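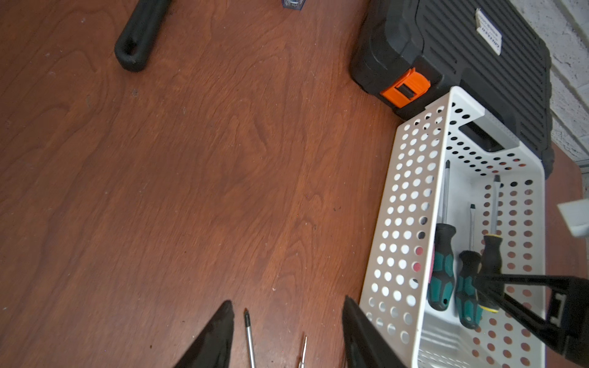
食品宅配のレンドゥヴァイン(Lenduvine)が、いよいよストムロウ(Stomlow)に入ってくる。開始は2月。対象はまず市の中心部と川の東側で、朝の受付は午前6時から、最終便は夜10時までという設定だ。隣のバリオス(Barrios)での展開を見て「うちの町にも早く」と待っていた人には、かなりうれしい知らせだと思う。

ストムロウでの取扱商品は1,413点。バリオスで始めたときは1,066点だったから、最初からだいぶ厚い品ぞろえになる。増えたのは主に生鮮とパン、それに地元の乳製品で、倉庫から遠い地域では後回しにされがちな葉物野菜も初日から並ぶ。冷凍食品ばかりが充実しているネットスーパーに慣れた目には、これがとても新鮮に映る!

配送の枠は2時間刻み。注文の締め切りは枠が始まる3時間前なので、昼休みにスマートフォンでかごに入れておけば、帰宅後の夕食に十分間に合う計算になる。時間帯の変更も締め切り前なら無料でできる。

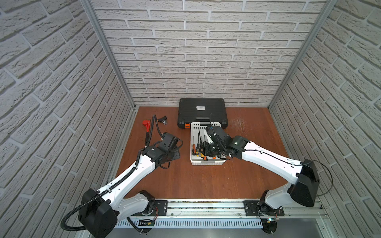 今回の展開を支えるのは、地元のスーパー、ロダラー(Rodaler)との提携だ。レンドゥヴァインは町外れに大きな倉庫を新設せず、ロダラーの18店舗のうち駅前店と東通り店の2店舗を拠点として使う。売り場の裏手に専用の保冷室を設け、開店前の早い時間に商品をそろえておく。日中に入った追加注文は、店の在庫からそのまま補う仕組みになっている。

この方式の面白いところは、店で買う人にも変化が及ぶことだ。ネット注文の分まで仕入れるようになるため、両店では魚と青果の入荷が一日1回から2回に増える。夕方に立ち寄ると棚がすかすか、という光景に肩を落としてきた常連客(筆者もその一人だ)にとって、午後の入荷は本当にありがたい。ロダラーによると、午後の便は3時過ぎに店に着く予定だという。

価格は店頭と同じ。配送料は注文額に応じて変わり、金額は開始前に専用ページで公開される。店頭の特売も原則としてネットに反映されるが、惣菜の夕方の値引きは対象外となる。ロダラーのポイントカードは番号を登録すればそのまま使え、紙のカードしか持っていない人は店のサービスカウンターで切り替えてもらえる。 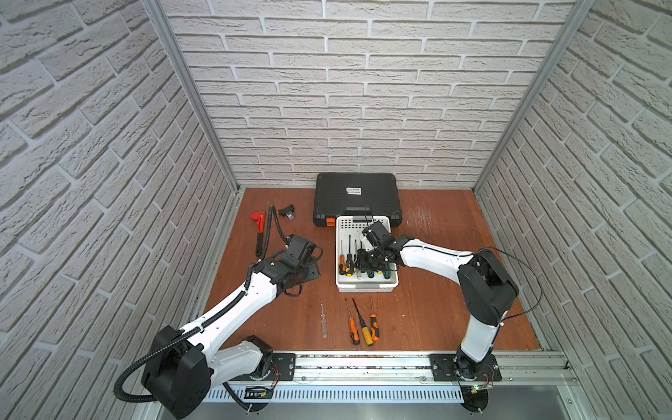
受け取り方法も選べる。自宅への配達のほか、駅前店には受け取り専用の窓口ができる。こちらは配送料がかからず、営業時間内ならいつ寄ってもよい。冷蔵品は窓口の奥で預かり、冷凍品だけは来店時に出してくるそうだ。東通り店では駐車場の一角に車のまま受け取れる区画を設けるが、利用できるのは3月に入ってからになる。

代替品の扱いが細かいのもいい。品切れのとき、似た商品に替えるか、替えずに返金するかを一品ごとに指定できる。牛乳なら別の銘柄でもかまわない、でも豆腐は絶対にこれ、という人は多いはずで、バリオスの利用者の間でもこの機能の評判はよいようだ。生鮮品については「熟しぎみ」「かため」といった希望も書き添えられる。アボカド好きには見逃せない。

一方で、初日から全部がそろうわけではない。酒類は年齢確認の手順が整ってからの扱いとなり、鮮魚の切り方の指定も当面は受け付けない。川の西側と丘の上の住宅地も最初の対象区域には入らなかった。レンドゥヴァインは、開始後の注文の入り方を見ながら区域を広げたいとしている。時期は示されていないものの、丘の上こそ坂道の買い物がつらい地域なので、ぜひ早めに検討してほしいところだ。

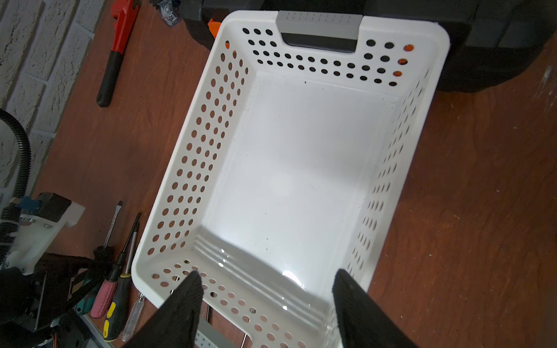 バリオスで始まった当初から使っているという読者からは、枠は夕方6時台から埋まっていくので、平日なら前の晩のうちに押さえておくとよい、との声が届いた。果物の傷みが気になったときも、アプリから連絡するとその日のうちに返金の案内が来たそうだ。唯一の不満は紙袋が多いことで、配達員に返却できるようにしてほしいという。

袋についてレンドゥヴァインに聞いたところ、ストムロウでは折りたたみ式の通い箱を試すとの答えだった。玄関先で中身を受け取り、箱はその場で返す形になる。留守の場合に備え、紙袋も引き続き選べる。

利用登録は専用ページですでに始まっており、郵便番号を入れると対象区域かどうかがすぐにわかる。区域外でも登録しておけば、対象になった時点で通知が届く。駅前店の入り口では申し込みの案内も配っていて、電話での登録を希望する人はそこに載っている番号にかければよい。受付は午前9時から午後5時まで。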